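Ruswood Multi-Cooker Owner's Guide
Section 3: Steaming

Read Section 1 (Safety) before using the cooker for the first time. The steps in this section apply to the steam setting only. For rice and slow cooking, see Section 4.

Before you start

Wash the basket and lid in warm soapy water, rinse and dry. Wipe the inside of the base with a damp cloth. Do not put the base in water or hold it under the tap.

Choose a flat, stable surface that can take heat and moisture. Steam rises straight up when the lid is lifted, so keep the cooker out from under wall cupboards and range hoods made of plastic.

CAUTION: Keep the cord away from the edge of the bench and out of reach of children. Do not use an extension lead.

Filling and heating

1. Check that the cooker is switched off at the wall.
2. Pour 900 mL of cold tap water into the base. Do not fill past the upper line.
3. Lower the basket into the base and turn it gently until it sits level.
4. Put the lid on.
5. Plug in, switch on at the wall and select the steam setting.
6. Wait until steam comes steadily from the lid vents before adding food.

Note: In hard water areas, filtered water will slow the build-up of scale. Water boils below 100 degrees at altitude. If you live in the mountains, allow a little extra time for everything in the Tistlow timing chart at the back of this guide.

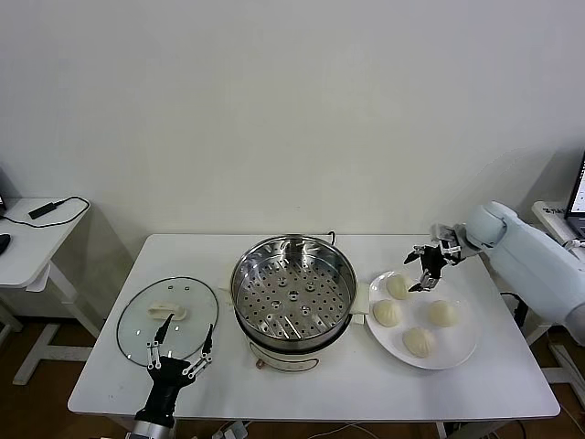 Adding food

7. Put on oven mitts. Lift the lid away from you, far side first, so that the steam escapes towards the back.
8. Arrange the food in a single layer where you can. Leave gaps between pieces for the steam to circulate.
9. Replace the lid and set your kitchen timer.
10. Check the water level after 40 minutes. Top up with hot water from the kettle, pouring slowly down the inside wall.

Line the basket with baking paper for dumplings and buns, and prick the paper with a skewer first. Capsicum, zucchini and beans need no lining. Cut potatoes and pumpkin to the same size or the small pieces will go mushy while you wait for the big ones.

CAUTION: Never run the cooker dry. If it cuts out, switch off at the wall and let it cool completely before adding water.

Finishing up

11. Switch off at the wall and unplug.
12. Wait until the steam has died down, then lift the lid as in step 7.
13. Take out the food with tongs. Leave the basket in place until it is cool enough to handle.
14. Empty the base into the sink, keeping the plug and the outside of the base dry.

Descaling

Descale when you see a white or brown film on the inside of the base. Cover the film with equal parts white vinegar and water, leave for an hour with the power off, then tip out and rinse twice. Do not use steel wool. Stubborn marks can be rubbed with a paste of bicarb soda on a soft cloth.

If the cooker will not heat after descaling, go to Fault 101 in Section 6.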